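Limescale film on dishes after hand washing, moved into hard water area

Moushumi Ekanayake
Posted 10 April 2025

We moved in December and everything I wash by hand dries with a white haze. Test strip reads 17 grains per gallon. I use a wire rack on the counter and don't towel dry. Clear plastic is worst. Is a softener the only fix?

Nimal Jayawardena

A softener fixes the cause. At 17 grains, a rinse left to evaporate will leave calcium carbonate behind. Without one:

1. Wash as usual and drain the basin.
2. Fill a second basin with 800 ml of water and 100 ml of white vinegar. Dip each piece, then rinse briefly.
3. Stand pieces apart on the rack so water runs off — stacked bowls hold a ring at the rim.
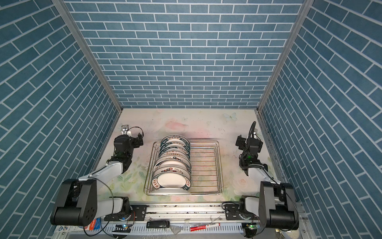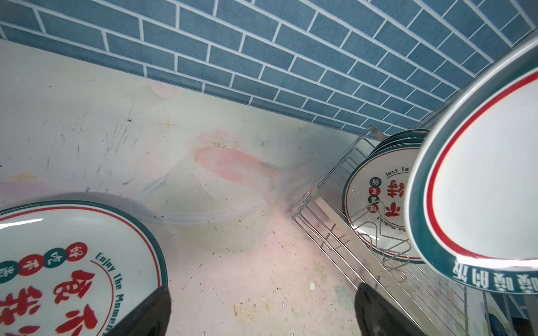 4. Towel dry clear plastic and glass. Air drying is fine for ceramic.

Keep vinegar off aluminum and natural stone.

Jawad Siddiqui

Just get a softener. Mine is a Zergate, no complaints.

Anwara Nanayakkara

Check whether the haze is scale first. Put a drop of vinegar on it for a minute. If it wipes clear, it is scale. If it stays, the plastic is etched or scratched — softer water won't bring that back.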